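Demonstration collection (robotics)

Demonstration collection is the gathering of recorded examples from which a learning system is trained to move a robot. In the most common form, a person guides a robot arm through a household or workshop task while cameras and joint sensors record. One complete attempt, from the starting pose to the end of the task, is called an episode. A set of episodes with their labels is called a demonstration set.

The term is used mainly for work with physical arms. Examples made in simulation are usually listed separately, even when both kinds end up in the same training run.

Methods

In teleoperation, the operator moves a handheld controller or a smaller leader arm and the working arm follows. In kinesthetic teaching, the operator takes hold of the arm itself and pushes it along the desired path. Kinesthetic teaching needs less equipment, but the operator's hands and sleeves often get into the recordings, and small grasping motions are hard to make cleanly.

A third method uses a gripper held in the hand with no arm attached. It is faster to carry from room to room. The recorded paths then have to be checked against what an arm can reach, and some of them are thrown out.

Camera placement

Most setups combine at least one fixed camera with a camera mounted at the wrist. The wrist camera travels with the gripper, so the fingers stay in view while everything else shifts. At close range this gives the system the distance between fingertip and object, which a fixed camera often loses behind the arm. 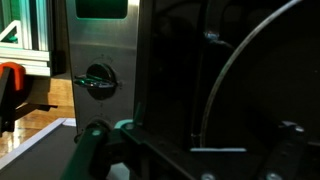
IKUSBERG, January — Shiny surfaces are a known difficulty for wrist views. Brushed steel changes brightness as the camera moves past it, and a black latch or knob may carry a streak of colored light that belongs to a lamp elsewhere in the room. The Ikusberg group leaves such reflections in its recordings. Its written guide asks operators not to cover or dull a surface unless the glare hides the part being handled.

The same guide sets the length of an episode at no more than 40 seconds for a single motion, such as turning or pressing, and allows longer episodes for tasks with several stages. An episode that runs over is kept but marked "long" in the log.

Lighting

Demonstration sets recorded only in bright rooms tend to produce systems that do poorly in the evening. Many groups therefore record part of each set with the lights low. Dark parts against a dark background are the hardest case — the outline of an object may come down to a rim or a single glint, and the black gripper in front of it adds to the confusion.

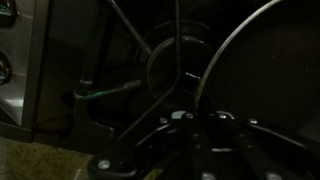 Wrist camera view in low light. The gripper is at the bottom, below the bright rim of a large dark disc.

Giorgia Orlandini, in her notes on the Dretetti set, recommends fixing the camera exposure before the first episode of a session and leaving it alone. With automatic exposure, the picture brightens when the gripper moves into shadow, and the learning system may come to treat the change in brightness as a sign that the target is near. The Dretetti set was recorded both ways, and its fixed-exposure part holds 62 episodes.

Household settings

Kitchens are a frequent choice. The objects are familiar and the tasks are easy to describe in a few words, which helps when each episode needs a written label. A typical label names the action and the object, for example "lift pan by handle" or "press knob."
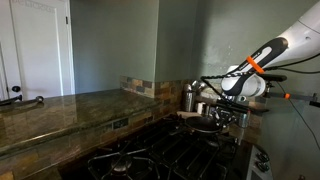

Gristard Handbook of Applied Automation, vol. 27, p. 62

Stovetops bring problems of their own. Cast-iron grates are uneven, and a pan set down slightly off level may shift when the fingers close. Cookware and grates are often both black, so the edge of the pan can be hard to separate from what lies under it. Items at the back of the stove limit the angles from which the arm can come down.

Practice differs on whether to clear such items away. The Costa protocol keeps them where they were found and changes only the position of the object to be handled. Other protocols move everything between episodes, which gives more variety but slows the session.

Review and labeling

After recording, each episode is replayed from every camera. Reviewers mark the start and end of contact, check that the camera streams line up in time, and decide whether the episode is kept. Failed attempts are not always removed. A missed grasp followed by a second try can be useful to a system that must recover from its own mistakes, and the Costa protocol files these under "recovery."

The number of episodes needed varies with the task. Costa asks for 100 kept episodes per task before training begins. Orlandini's notes give no fixed number and suggest training early on a small set, then recording more examples of whatever the system does badly.

See also: Imitation learning; Teleoperation; Wrist-mounted camera; Episode log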